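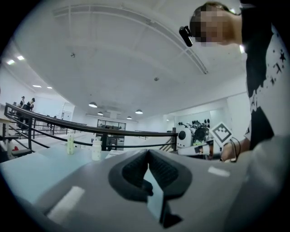
*Two plastic bottles and a sheet of paper on the tabletop.*

# Vurnedwood Household Packaging Survey

Item-level records of empty packaging set out for curbside pickup in the Vurnedwood district. One row per item. Maintained by Milan Van den Broek; weighing and data entry by Osvaldo Figueiredo.

## Contents

- `items.csv`: 3,047 rows
- `households.csv`: 188 rows, keyed on `hh_id`
- `codes.md`: material and closure codes

## Fields

| Field | Type | Notes |
|---|---|---|
| `hh_id` | int | joins to `households.csv` |
| `material` | string | see `codes.md` |
| `mass_g` | float | cap included |
| `closure` | string | blank if none |
| `round` | int | 1 to 4 |

## Known issues

- 485 rows have no `closure` value. Blank and unrecorded were not kept apart in round 1.
- Round 3 masses were taken on the Utum scale, which reads to the nearest 2 g. Other rounds use 0.1 g.
- Multilayer pouches are coded `MX` even where the label names a single resin.
- Street names were dropped in May. Scripts that read `street` will fail.

## Not covered

Glass, returned deposit containers, and anything from the Rosales apartment blocks, where bins are shared.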